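Limescale, part two: the kettle and the descaler

Fri 27 January

After the last post Babak Naseri wrote to ask why I had measured the hardness of the tap water in Vollham and then said nothing about what to do with the result. Fair point. The reading was high enough that the kettle grows a visible crust inside a fortnight, and the shower head loses a few of its jets by the end of the month. So I have spent the winter evenings on descaling, mostly with citric acid, and these are my notes.

First, the chemistry, briefly. The scale in a kettle is mostly calcium carbonate. Heating hard water drives off carbon dioxide, the dissolved hydrogencarbonate turns to carbonate, and the carbonate settles on the hottest surface it can find. Any acid will bring it back into solution. Vinegar works but the smell hangs about in the kitchen until the next day. Citric acid has no smell, comes as a dry powder and keeps for years if the lid is tight.

The one trap with citric acid is temperature. Warm acid works faster than cold, so the temptation is to boil it. If you do, with a strong mix and a lot of scale, you can end up with calcium citrate, a white deposit that is less soluble hot than cold and rather harder to shift than what you started with. I managed this in my second attempt and had to scrape the element with a wooden spoon. Since then I have boiled plain water, let it drop to 70 degrees, and only then added the powder.

My kettle method is now as follows. Fill to just over the scale line. Boil, wait, check with the jam thermometer. Add 2 level tablespoons of powder, stir, leave for half an hour with the lid open. It fizzes for the first few minutes and then goes quiet. Tip it out, rinse, boil a full kettle of plain water and throw that away as well. If there is still a ring at the waterline I do it again the following evening with a weaker mix. A stronger mix did not seem to speed things up much, though I only tried it twice and the scale was not the same thickness both times.

The shower head is easier to treat because it comes off. I stand it in a plastic tub with the same mix, face down, with the level just above the rubber nozzles. An hour is enough. Rub the nozzles with a thumb afterwards. Ilari Mäkelä, who has a chrome one from Thiele, leaves his in overnight and reports no harm to the finish. I would not do that with anything whose plating is already worn, and I would keep any acid well away from marble or limestone, which are made of the same stuff as the scale.

On cost: a 600 gram tub of powder lasts me roughly four months, and that covers the kettle, the shower head and the taps. The branded sachets from the Iltgate shop are also citric acid, according to the back of the packet, with a little dye. I weighed one and it came out well under the weight of my two tablespoons, so either I am using too much or they expect a thinner crust than mine. Possibly both. I will try halving the dose next time and leaving it for longer.

I have not bought a water softener. The Edatico unit that two readers mentioned needs a drain connection where I have a cupboard, and I am not moving the cupboard. A jug filter does help with the kettle – the crust takes noticeably longer to form – but the cartridges are a running expense and I kept forgetting to change them.

Still to do: the washing machine, which has a heater I cannot see, and the iron, which I have been avoiding. I plan to have figures for both by May. If anyone has descaled a steam iron without brown water coming out over a clean shirt, please leave the details in the comments.

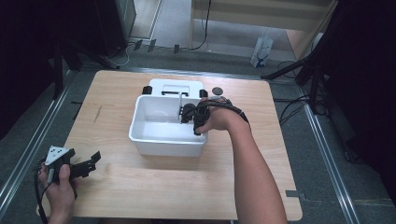

White bin on the table, gripper in hand.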